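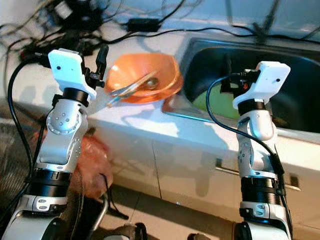 Orange bowl, one utensil, still on the counter. Sink right there.

Melur Pasaribu
@melurpasaribu
4 September 2019

1/ I keep reading that the secret to a clean kitchen is to put everything straight in the sink. I've been hearing it for years. My mother-in-law says it, the Maredholm newsletter says it, and a woman with a very expensive apron said it to me through my phone last night. I have doubts.

2/ The Maredholm version is called the Clear Counter Rule. Nothing stays on the counter once you've finished eating. Bowl, fork, plate, all of it goes in the basin right away. They claim 1309 households signed up for the spring challenge. Signed up, fine. How many were still doing it by the second week? They don't say.

3/ My problem is simple. A sink full of dishes is a pile of dishes with walls around it. You've moved the mess a foot to the right and now you can't fill a pot.

4/ And then somebody drops a fork in there under a plate, and somebody else runs the water, and the water hits the plate at exactly the angle that sends it down your shirt. You know the angle.

5/ What I'd like to see tested is the opposite. Leave the dishes stacked next to the sink, bowl on plate, fork in bowl, and keep the basin free for washing. My grandmother did this her whole life with a sink the size of a shoebox. She'd have laughed at the newsletter.

6/ Yes, I know, the stack looks worse. It does. An orange bowl on a white counter is the first thing your eye goes to when you walk in. Whether "looks worse" and "is dirtier" are the same thing is where I get off the bus.

7/ Someone already sent me the Titisach article about dried-on food. The one with the 592 bowls. I read it. They let oatmeal sit overnight and then reported that it was hard to scrub. I could have told them that for free.

8/ Also, who leaves oatmeal overnight and then blames the counter? Put an inch of water in the bowl. It works on the counter as well as it works in the sink.
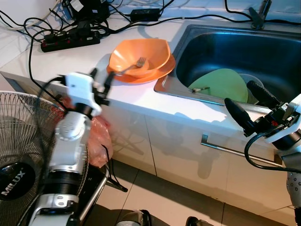
9/ PLATES STANDING UP IN THE SINK
Separate gripe. The green plate there is leaning on the basin wall, which plenty of people swear by. Pillai (the dish rack people) even print it on the box: stand plates up and they rinse themselves. I tried it for a month. They did not rinse themselves.

10/ What I got was one clean side and one side with a line across it where the water had been sitting. Then I washed the whole plate anyway. I'll grant that you can get a hand down beside it more easily than when it's flat on the bottom.

11/ The bowl-on-plate thing, though, I'll defend. One trip from the table, two hands free at the end of it. Only catch is the plate underneath gets whatever was on the bottom of the bowl, so look before you stack.

12/ CORDS
Can we talk about this instead? I would take a dirty bowl over a power strip lying on the counter any day. Every rule in that newsletter is about dishes. Not one word on plugs, and half the kitchens I've been in have a nest of black cable along the back wall.

13/ You can't wipe under it. You wipe up to it, and then there's a strip of crumbs back there that lives forever. Get the strip up off the surface if you can, and away from the sink side in any case.

14/ Birkport sells a cord tray for 1000 of whatever they're calling their reward points. I have 3. So I'll be using a hook.

15/ Same goes for the bag hanging off the cabinet front. Ours is pink too. Handy for scraps, I admit, and I bump it with my knee every time I open the door.

16/ Anyway, I'm doing the stack by the sink until October and the basin stays empty between meals. If it's a disaster I'll say so. If you do the Clear Counter Rule and it has lasted more than two weeks at your place, tell me how many people live there and who does the washing.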